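Got back from the Skernitthorpe cult movie fair last night and my feet still hurt, so let's do this quickly! Entry was at the old Plelldale cinema, all 34 dealer tables of it, and I'd blown half my budget before lunch (a Hattori monster double bill on VHS, big box, no regrets).
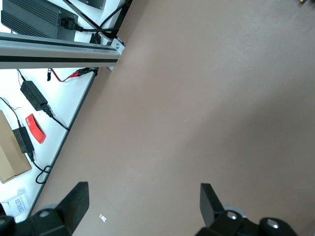
Two black gripper fingers over a taupe-brown floor

The afternoon screening was The Lumham Crawlers, from a print that's been spliced so often it jumps whenever anyone opens a door. I loved it. The crowd yelled at the swamp scene, somebody's popcorn went flying, and the sound dropped out for most of reel three – which helped the dialogue, if you ask me.
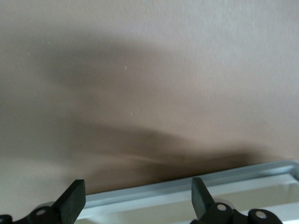 Shadow and a few tiny white specks

Then came the poster auction. The big Crawlers one-sheet went for $1,870, so I went home with a lobby card for $49 and a slightly bent soundtrack LP instead. Parking was a mess and the coffee ran out by three, but I'm going back for the November edition, and we'll be talking through the whole haul on the next episode. Bring snacks, it's a long one.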